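Hirdale Back Room: The Gallery

Filed under: Premises, Storage, Regrets

When we took the unit at Hirdale, the listing called it "characterful light industrial space." The character was mostly ceiling. We signed anyway, moved in over a wet January, and spent the months after that putting things on shelves so we could take them off again.

People who rent desks at the front keep asking what the back room looks like these days, usually while holding a box they hope to leave in it. So we've made a page. The notes are by Aino Lindqvist, who did the shelf plan, with corrections by Sang Ngô, who did the shelf plan that was used.

Click any picture for the large version. The large version does not improve the paintwork.

The front door

Seven keys came with the lease and one of them opens it. The other six live in a mug at reception, in case we ever find out what they're for. Deliveries should still come to the side, whatever the old sign tells the drivers.

The packing bench

Built by Quách, the joiners two doors down, who quoted for a bench and delivered something you could land a small plane on. It is dead level. The floor isn't, so one leg stands on a folded Wustier catalog and has done so happily since spring. Please don't tidy the catalog.

Tape lives at the left end, labels at the right. Everyone agrees on this and the tape is always at the right.

The label drawer

We ordered 1,000 shelf labels and received 4,000, all reading FRAGILE. Sang rang the supplier, who offered to take them back if we paid the postage. We now have the best-protected stapler in the county.

If you need a plain label, turn a FRAGILE one over and use a marker. The glue is on the wrong side but you'll work something out.

The Jonddale boxes

A stack of 46 when we last checked the inventory, inherited from the previous tenant along with the mug of keys. They are flat, they are sturdy, and they are a size that fits no product anyone has ever made. Aino has suggested recycling them. Sang has suggested waiting for a product. They stay by the side door until one of them wins.

The corner formerly known as Miscellaneous

This used to be where things went when they had no home. We cleared it by giving the things a home, and the home was the bin, apart from a fan heater and a very good broom. The broom has its own hook now. If you use it, the hook is where it goes afterward, and Aino does check.

The lights

Fluorescent, and plenty of them. The switch panel by the door has been labeled by at least two people with different ideas about which end of the room is the front. Start at the top and work down until you can see what you're doing.

The back wall

The part of the room we like to show off: red brick, a white corrugated roof over the top, and a tall white shelving unit with hardly anything on it. We worked hard for that much nothing. The air conditioner up by the ceiling has its own opinions about the thermostat, and the dark screen down among the lower shelves still hasn't been assigned a department.

Before you ask, yes, those shelves are spoken for. They've been spoken for by around five different people, which is how they've stayed so clear.

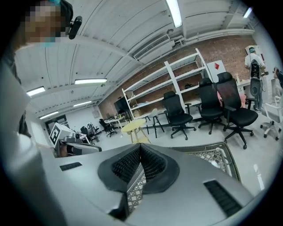

Asking for shelf space

Put your name, what it is and how long it's staying in the book at reception. "Not long" isn't a length of time. Sang goes through the requests on the first working morning of the month, after coffee, and he'd rather you didn't bring the box with you.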